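Print this page | E-mail this page

Filed under: Course Handouts > Residential Property > Buying and Holding

Unit 5: Reading a Rental Before You Buy It
Instructor: Ruby-Lee Bolger

Bring a calculator on Friday. The one on your phone is fine, provided you can keep it off your messages for two hours.

Last unit we covered how sellers describe a rental. This unit is about what the place does to your bank account. The two subjects are barely acquainted.

1. Gross rent is a rumor

The listing gives you gross rent, usually as if every unit were full every month and every tenant paid on the first. Start with that number, then take away:

- vacancy
- property tax, at the rate you'll pay after the sale (the seller bought in another age)
- insurance
- water, sewer and trash, if the owner pays them
- repairs
- management, even if you plan to do it yourself

Students argue with me about the last one every term. If you answer the phone at 11 p.m. about a toilet, you are the management, and you should appear in the figures. What's left is net operating income. The mortgage does not go in here. It gets its own turn in section 3.

2. The Pedness Street duplex

We'll use one building for the rest of the unit. It has 2 apartments, each rented at $994 a month. The seller, Velimir Petkov, kept his records in a shoebox and was kind enough to let us copy the contents. The listing said "low expenses." The shoebox took a different view.

Work out the yearly gross before class. Then assume 40 percent of it goes to operating expenses and find the net. Some of you will say 40 is too gloomy for a building this size. Write down your own percentage, with a reason next to it, and we'll see how it holds up against the receipts.

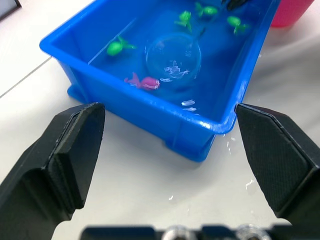

Toy sea creatures in a blue tub of water.

3. Debt, or the part where it gets quiet

Take your net figure and subtract a year of loan payments, principal and interest both. The result is cash flow before tax. If it's negative, you have bought yourself a monthly subscription to a duplex.

Hsin-yi Yuen asked last week whether appreciation makes up for a negative number. It might. You will find that out when you sell, and the lender would like to be paid in the meantime. For homework purposes appreciation is zero.

Also watch for:

- Deposits. The tenants' security deposits should transfer to you at closing. They aren't income, however nice they look sitting there.
- Leases. Read them. "Month to month, I think" is not a lease term.
- Big-ticket items. Roof, furnace, water heater, sewer line. Keep a reserve for these separate from ordinary repairs.

4. Walking the building

Su-chen Ko will take the first half of this section. She has inspected more basements than the rest of us have politely declined to enter. Read her checklist (handed out in October, spare copies in the tray by the door) and mark the 5 items you would check first. Be ready to defend the order.

Homework

a) Finish the Pedness Street worksheet, both pages.
b) Rerun it with one apartment empty for two months.
c) Find a real listing in Balidby and write one paragraph on what it leaves out. One paragraph. Yu-ting Tai turned in four last time, and they were good, but I have a life.

Reading for next time: the Tsao packet on financing, up to the section on balloon payments. Stop there. We'll do balloon payments together, with the lights on.

Print this page | E-mail this page

This site uses cookies to remember your preferences. By continuing to browse you agree to our use of cookies. OK | Learn more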